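Let the public back into the lecture hall

29/10/2021

The fall lecture series at Finville College used to be open to anyone who could find a parking space. This year a seat requires a student or staff login, and everyone else is invited to watch a recording when it goes up. I think that is a mistake, and the college should reverse it before the spring schedule is set.

I have gone to these talks for years. I never enrolled in a class there. I went to hear about river law, school funding and the history of the county's canneries, and I usually sat near people who had come straight from work.

What the login keeps out

Pruitt Hall has 300 seats. At the talk I watched online in June, the camera turned to the audience once, and most of the rows behind the speaker's table were empty. Before the change, a crowd of 200 was ordinary, and a good share of it came from town.

The college says registration now runs through Jotgate, and that Jotgate only works with campus accounts. Then use something else for the public. The library in Prodley takes names at the door on a sheet of paper.

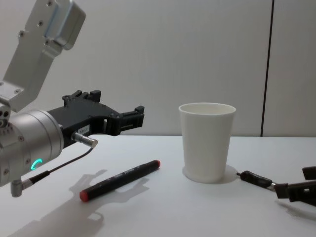 Recordings are no substitute

I am glad the recordings exist. People who are sick or who work nights should have them. But the last one took over 4 weeks to appear, and the question period had been removed. That was always the part I came for. A retired teacher would ask something blunt, the speaker would have to think, and students would hear how the subject looked to someone who pays the taxes.

There is a cost to opening the doors, and I don't dismiss it. Someone has to staff the lobby and lock up afterward. The college could charge a few dollars, or hold back a block of seats for students until ten minutes before the start — either would be fair.

Finville asks the town for support whenever a bond measure is on the ballot, and it generally gets it. The spring talks would be a good time to return the favor. Set aside 195 seats for students and give the rest to whoever shows up.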